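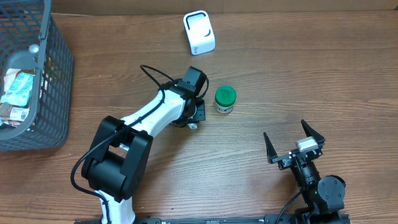

Home Explore Threads Bookmarks Log in

2 min read

I have decided to learn the accordion at an age when most people are giving theirs away. Mine is an Ostermann. It weighs as much as a second grader and has roughly the same attitude.

1/ The seller described it as "lightly played." Whoever lightly played it also lightly kept a sandwich near it for several years.

2/ There are 53 treble reeds that work. I know this because I tested every key one evening, and my neighbor knows it because the wall is what it is.

3/ The bass side is all buttons and you can't see any of them. You find C by feeling for a little dent. I have now found C in several places where it isn't.

4/ Bought a method book called Murkatetti for Beginners. Lesson one is a waltz. Lesson two is the same waltz, but the book is disappointed in you.

5/ Went to a repair shop, Ramavero, to ask about the wheeze in the bellows. They quoted me $832. I paid less than that for the accordion, the case and the sandwich.

6/ So I taped it. The wheeze is now a whistle, and in G it's nearly in tune.

7/ Eight weeks in, I can play one polka slowly enough that people ask if something happened.

8/ The Braltuvby folk weekend is in May and has an open stage. The sign-up form asks for "years of experience" and won't take a fraction.

9/ I put 1. They gave me the slot right after lunch - outdoors, by the parking lot.

10/ Anyway, if anyone has a spare left shoulder strap, mine is currently a bathrobe belt. Will trade for a very thorough knowledge of one polka.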